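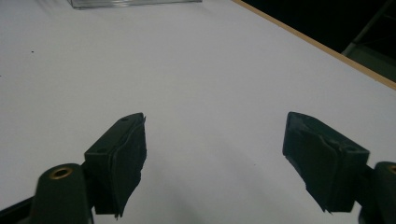 Branine moves its support team to Lund and opens a training room

10th March

After a good many years of squeezing extra chairs around the same old desks, we are delighted to tell you that the Branine support team has a new home. Our colleagues packed up their headsets, their mugs and a truly surprising number of potted plants, and they are now answering your calls and messages from our office in Lund, where they finally share a hallway with the developers who build the software they spend all day explaining.

If you use Prakley, our scheduling program, you should find that very little changes on your side. The phone number is the same, the email address is the same, and any ticket you had open before the move has come along with its full history. There were 271 of them waiting when the lines closed for the move, and we would like to thank every customer who was kind enough to sit tight while we got the phones working again (the first morning was a bit bumpy, and we are sorry if you were one of the people who got the busy signal).

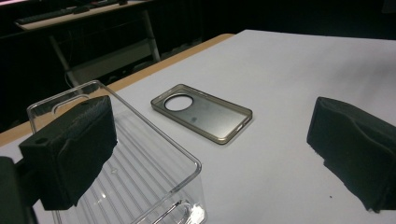
The part we are most excited about is the training room. For a long time our customers have asked whether they could come and learn Prakley in person, with somebody sitting next to them, and until now we simply had nowhere to put them. The new room seats 12, and the first courses begin in May. Each one lasts two days and covers setting up staff calendars, handling shift swaps and getting sensible reports out at the end of the month. Bring your own laptop if you can, and bring your awkward questions too, as those usually make for the best afternoons!

Customers with a current support plan can send two people free of charge, and bookings are open now through the account page. Ten courses are planned for this year, and we will gladly add more if they fill up.

Anyone still running Avus, our older program, is every bit as welcome. There are 67 companies using it today, and we will keep supporting all of them from Lund just as we did before. A half-day session on moving from Avus to Prakley is being put together as well, and the dates will go up on the training page as soon as we have them.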